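**Re: two arm towel folder, wrist cam woes** (shared shop build, long)

**sendov_405** wrote:

ok so update on the bench build. Both arms run off one box now, finally. Teal towel, white table, wrist cams on both. Folding mostly works, second fold is the problem. Edge finder wants one clean line and the stack gives it a bunch 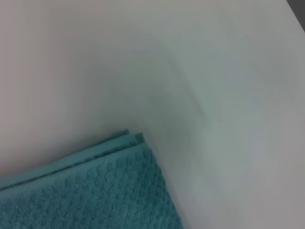 and it picks whichever one is brightest that second. So the grab point hops between layers and I get half the stack. Tried more blur in the filter, tried less. Exposure is on auto still, I know, I know.

**monti_bench** wrote:

Auto exposure on a white table, come on. Lock it. Also slow the wrist down before you grab frames, everything on the table side is smeared.

**ginevra_t** wrote:

disagree w/ monti, exposure isnt it. Your finder is probably locking on the flat border strip next to the bumpy part. Strong straight line, wrong line. I had the same thing in April with dish towels, lost 3 evenings to it. Mask by texture first, THEN look for the edge.

**sendov_405** wrote:

hm. the border does run right alongside the fold. Here's what I'm trying tonite, in order:

1. Lock exposure, fixed white balance
2. Texture mask, drop anything thats too smooth, then search outward from the mask for the real edge 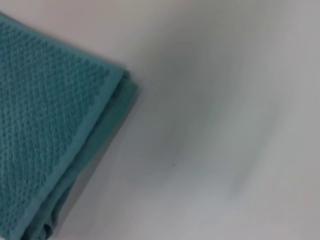 3. Half speed on the last bit of travel
4. If it still grabs one layer, new fingertips

**monti_bench** wrote:

do 3 before 2. Costs you one line of config.

**mikedcombe** wrote:

Is this the same wrist mount Maya Hijazi drew up for the shop? The one with the cable out the side? If so check your strain relief.

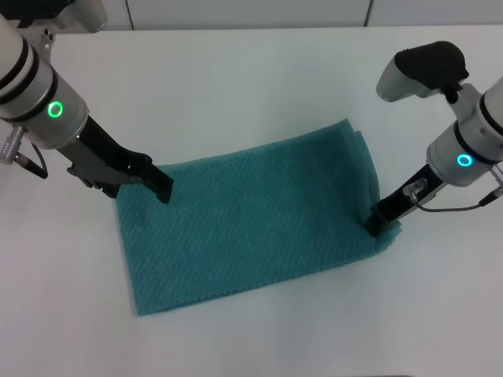 My own pair of arms kept dropping a cam whenever the wrist rolled past a certain angle, took me forever to blame the plug. Zip tie to the link above, leave slack. Your right one has that thin black loop hanging out to the side while the gripper's got the corner pinched, and thats just where mine used to snag. Might be zero to do with the layers thing but a dropped frame at the grab will look like a bad edge.

**sendov_405** wrote:

yep Maya's mount. Will tie it down. Logs dont show drops though

**ginevra_t** wrote:

logs wont show it if the driver repeats the last frame. Check timestamps.

**sendov_405** wrote:

Dec 24, 2020, yes I'm in the shop, dont start. Exposure locked, half speed on, cable tied. Timestamps clean so it wasnt the plug, sorry mike. Texture mask is in too, first version 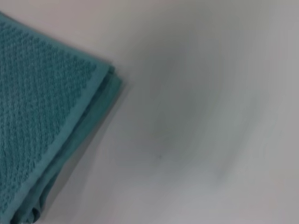

and the threshold is a pain, the weave goes soft toward the bottom of the view and the mask gives up there. Gonna try 2 thresholds, one near the corner, one further down. Or only search near the corner and ignore the rest??

**monti_bench** wrote:

corner only. You're grabbing the corner anyway.

**ginevra_t** wrote:

no, you need the long side for the angle. Two thresholds. Post the config when your done

**sendov_405** wrote:

will do both and compare, config goes up after I eat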